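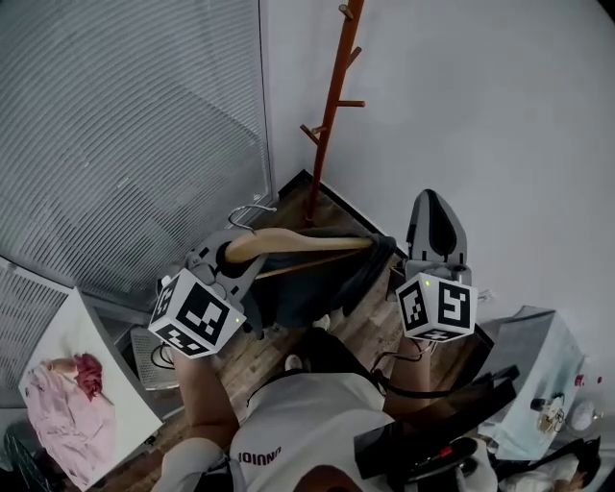

*Slide 1. Dark grey garment on a wooden hanger.*

**Garment storage and fibre creep – notes, November 14, 2022**

Open with the question from Pendo Kinyua's survey: why do knits fail in storage when nobody has worn them? Answer is load over time. A knit hung from two points carries its whole weight on the loops at the shoulder. Pause before the next slide.

Define creep. Slow stretch under a steady load, well below the breaking load. Wool recovers part of it after washing; acrylic recovers less. Do not go into polymer theory here – Mitiku Woldemariam covers it after the break.
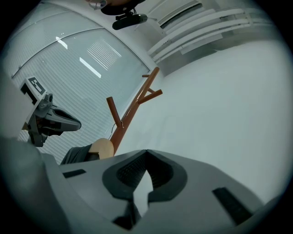 Test set-up next. We hung 30 jumpers at Gralgate for 100 days, with shoulder length marked at the start. The Lema store kept a folded set at the same humidity. State that all pieces were washed once beforehand, or someone will ask.

Read out the limits: one yarn supplier, one gauge, no lined garments. 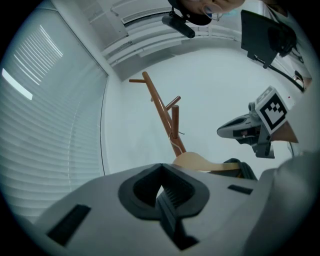

Shape of the support matters more than its strength. Creep follows pressure, and pressure follows contact area. A coat rack with rod-like pegs, such as the wooden one on this slide, puts the load of a coat on a small patch at the collar. Fine for an evening, poor for a season. Advice: fold knits, hang wovens, and use pegs for daily wear only.

Questions – six minutes. Handouts are with Bakari Nyanda.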